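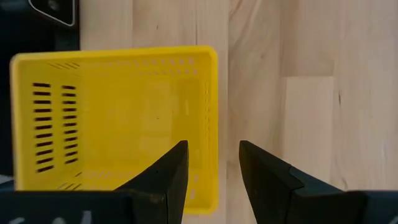

The Great Basket Sort of 2019

June 3, 2019

I have been putting off the craft room for so long that I'd stopped thinking of it as a room. It was a place I opened the door to, threw a ball of yarn into, and left. But my niece is coming to stay in August and she would probably like a floor to put her suitcase on, so this weekend I finally got started.

The plan (I had a plan! on paper!) was baskets. I've tried drawers and I've tried those clear boxes with the snap-on lids, and all I learned is that if there's a lid, I will put the thing on top of the lid. So no lids this time. Plain plastic baskets in bright colors, one color per kind of stuff, and anybody who lives in this house can put a glue stick back where it belongs.

My friend Siwan Bevan swears by doing everything in matching white. Her sewing room looks lovely and I get completely lost in it. I need color. I remember that the buttons are in the yellow one long after I've forgotten which shelf the yellow one is on.

So yellow is for small things: buttons, zippers, bobbins, snaps, the bag of googly eyes I bought for a school project years ago and can't part with. I had a jar of buttons from my grandmother that I've always said had 1,000 in it, and I tipped them all out on a towel and counted them on Saturday night with a movie on. 427! I'm a little crushed. Emrys says I should go on telling people 1,000 and he's probably right.

One thing about small things and slotted baskets, though. Flat buttons will find a slot. I put mine in zip bags first, then stood the bags on edge like file cards, and now I can flip through them with one finger. Big coat buttons, shirt buttons, the odd ones, the ones shaped like ducks.

Blue is yarn and fabric scraps. I kept only the scraps bigger than my hand, and let me tell you that was a painful hour. The rest went in a bag for Myfanwy, who stuffs draft stoppers with them. Wool does well in an open basket because it gets some air, and I can see which skeins I've got without digging. Cotton goes at one end, wool at the other, and the half-finished sock that I'm not ready to talk about goes underneath.

Green is paper. Cards, envelopes, washi tape, stickers, and a whole pile of wrapping paper offcuts folded flat. I wasn't sure about green for paper but it was what I had left, and by Sunday it felt like it had always been that way.

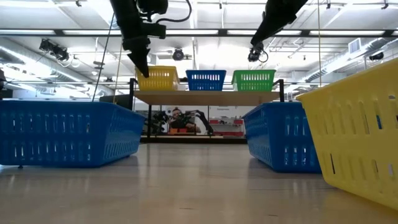
Sizes are where I've gone wrong every other time. I used to buy one big tub for everything, and then the scissors would sink to the bottom and stay there until Christmas. It works so much better with the little ones up on the tabletop, yellow then blue then green in a row, and the big blue and yellow ones down on the floor for the bulky stuff. Anything I reach for every day goes in a small one. Anything I have to lift with two hands goes low. The big yellow has the quilt batting in it, and I can pull that out by the rim without bending myself in half.

I did think hard about labels. I own a label maker, I love my label maker, and I spent a good half hour looking for the tape for it (it was in with the ribbon, don't ask). In the end I decided to tie a paper tag through a slot on each of the small baskets with kitchen string, and if I change my mind I can just snip it off.

A few things still don't have a home. The glue gun is too long for a small basket and looks lost in a big one. The cutting mat is leaning on the wall. And there's a box of beads that I bought at a yard sale — nearly 29 little tubes of them — and strictly speaking they're small things, so they ought to be yellow, but yellow is full. Do I start a second yellow? Do I learn to bead? If you've got a good system for beads, please leave it in the comments, because I'm stuck.

Next up is the closet in there, and I'm scared of it. I opened the door on Sunday evening, saw the corner of a card table I'd forgotten we owned, and closed it again. I'll try it next weekend, with coffee.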